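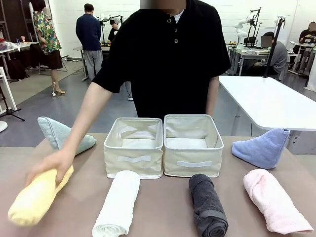 Rolling and Storing Towels in Fabric Bins
Household Guidance from the Trestden Housing Service

This page is intended for residents of Trestden properties and for staff who prepare linen in the shared laundry rooms at Jadar House. It replaces the sheet issued in March.

Before You Begin

Towels should be completely dry before they are put away. A towel that feels dry on the surface may still hold moisture along the hems, and a closed roll will keep it there. Check the hems by hand. If they are cool to the touch, return the towel to the rack.

Clear a table large enough to lay one towel out flat with the storage bins within reach. Working on a bed or a sofa is not recommended, as a soft surface makes it difficult to roll evenly.

Rolling a Bath Towel

Lay the towel flat and smooth it from the center outward. Fold it in half lengthwise, then in half again, keeping the hems together. Begin at one short end and roll toward the other, pressing lightly with both palms. The first two turns decide the shape of the roll. If they are slack, unroll and start again.

Thick towels may be folded in thirds. Hand towels need only one lengthwise fold.

A roll that opens when it is set down should be placed seam side down in the bin, where its neighbors will hold it closed.

Filling the Bins

Open-topped canvas bins are suitable for most linen closets. Stand the rolls on end with the spiral facing up, so that each color can be seen and any towel can be taken out without disturbing the rest. Where the shelf is low, lay the rolls on their sides, with the heaviest at the bottom.

Soft-sided bins tend to slump at the rim when they are empty. Fill the corners first and the walls will straighten. Do not pack a bin so tightly that the sides bulge; the fabric will stretch, and the bin will no longer sit flush against the one beside it.

Where a bin has a strap handle on the front, turn the handle toward the closet door. Pull the bin forward by the strap, then support the base with the other hand before lifting.

Sorting by Color

Households with towels in several colors may assign one color to each person. Where two bins are kept side by side, pale towels may go in one and dark towels in the other. Charcoal and other deep shades can shed lint onto white cotton during the first few washes and are best kept apart until that has stopped.

Care of the Bins

Empty the bins twice a year and shake them out over a tub. Wipe the lining with a damp cloth and mild soap, and leave the bins open to dry overnight. Canvas bins should not go in the dryer unless the label permits it.

Residents of Jadar House may collect replacement bins from the ground floor office before 11 in the morning. Requests for more than two bins should be made in writing to Ayten Sarıgül, Linen and Supplies.

Text prepared by Şengül Başaran, Resident Services.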